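Quiénes somos

Trondum nació en Nemberg, en un taller prestado – molinos de agua, acequias, lavaderos viejos. Lo que otros dan por perdido. Hoy llevamos 342 fichas en el archivo y seguimos.

Eyerusalem Seyoum, cantería y planos. Zewditu Negussie, archivo y visitas. Somos pocas, contestamos tarde, perdón.

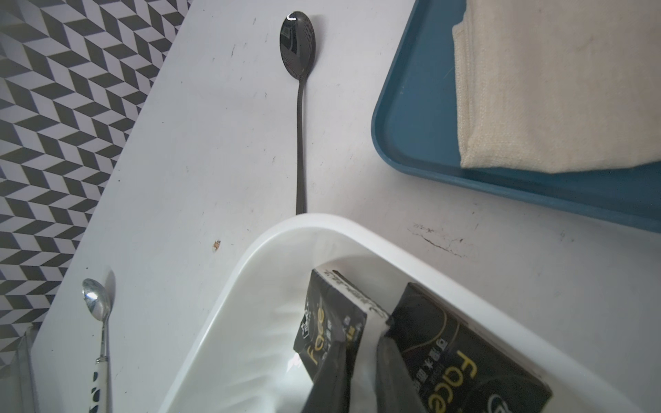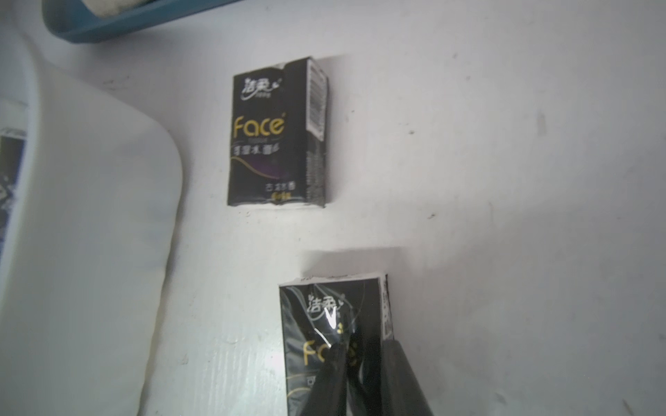
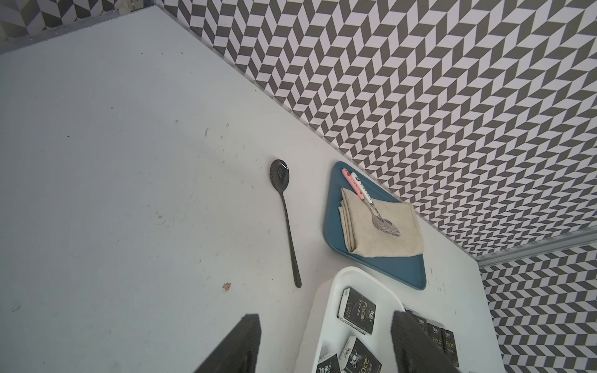
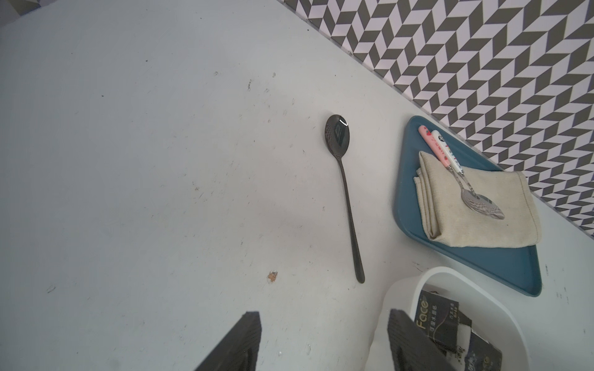 El molino de Ayele fue el primero. Dos inviernos limpiando el canal, la muela sigue partida – se queda asi. En marzo abrimos el de Vevix, visitas solo con reserva, calzado cerrado por favor.

Si tu pueblo tiene un molino, escríbenos. Fotos antigüas también, las escaneamos y se devuelven.

853 compartidos · 2 comentarios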